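Sorting and bundling dowels before gluing up

Applies to: rails, pegs and short spindles in hardwood or softwood
Tools: steel rule, pencil, fine sandpaper, masking tape, flat board

Dowels from the same pack seldom match exactly. Diameter varies along the length, some are slightly oval, and most have picked up a small bend in storage. Sorting them first takes ten minutes and avoids forcing an oversize dowel into a finished hole.

1. Prepare the surface

Use a flat table or board with nothing on it that will tilt a dowel. Brush off grit and old glue. A pale surface makes gaps easier to see under dark stock.

2. Check for straightness

Roll each dowel slowly across the table with a flat palm. A straight one rolls evenly. A bent one lifts and knocks once per turn. Mark the high side in pencil and put it with the offcuts for short pegs. Anything over 100 mm long that knocks clearly should not be used as a rail.

3. Check the diameter

Drill a test hole in scrap with the bit you intend to use for the job. Each dowel should enter under hand pressure and stay put when the scrap is turned over. If it drops out, reject it or use it in a smaller project. If it stops at the mouth of the hole, sand lightly along the grain and try again. Do not sand across the grain.

4. Dress the ends

Round the leading end on fine paper, turning the dowel as you go. Leave the last 3 mm slightly narrower than the body. Trim the other end square.

5. Group and align

Lay the dowels side by side with the rounded ends pointing the same way and push them together until the sides touch. Compare grain and colour now. Swap any that stand out, and keep the darkest streaks away from the most visible part of the work.

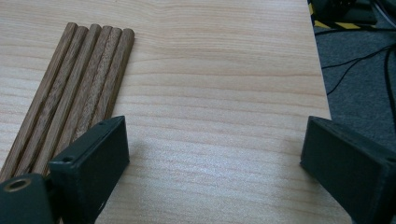
Five brown dowels laid together, rounded tips slightly staggered.

A small stagger is acceptable at this stage. To level the tips, press a straight block against them and slide the bundle up to it. Check that no dowel has ridden over its neighbour.

6. Tape and label

Wrap one turn of masking tape near each end, firm but not tight enough to make the bundle curl. Write the diameter and the intended part on the tape. Store flat and keep away from radiators.

Notes

Recheck the fit on the day of assembly if the bundle has been stored in a damp shed.

Text: Ruairi Morrison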